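How to Get a Smooth Bottom Sheet Without Ironing It

I love a freshly made bed, and the part that makes the biggest difference is the layer most people rush! Give the bottom sheet five extra minutes and everything you put on top sits better.

Start by clearing the bed completely. Pillows, throws, yesterday's sweater – all of it goes on a chair. Then find the long side of the sheet and lay it out loosely, with the middle crease running down the middle of the mattress.

Tuck the head end first, working right into the corners by the headboard. Now go to the opposite corner at the foot and pull on the diagonal (this is my favorite bit, you can watch the creases slide away). Do the other two corners the same way. Leave the sides for last.

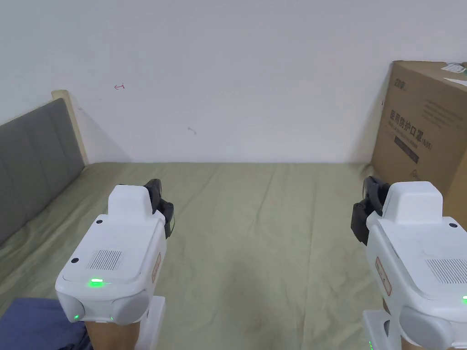
Juwita Raju wrote in to say she skips the diagonal pull and mists the sheet with a little water instead, then sweeps it flat with her forearms and lets it air for an hour before the comforter goes on. I tried it on a cotton sheet and it works beautifully, so take your pick.

For the last soft folds, start at the center and stroke outward with flat hands. Small overlapping strokes do more than one big sweep. If a wrinkle keeps coming back, untuck the nearest side, tug it firmly and tuck it in again.

Wash day helps too. I take sheets out of the dryer after 60 minutes, while they're still warm, and fold them right away.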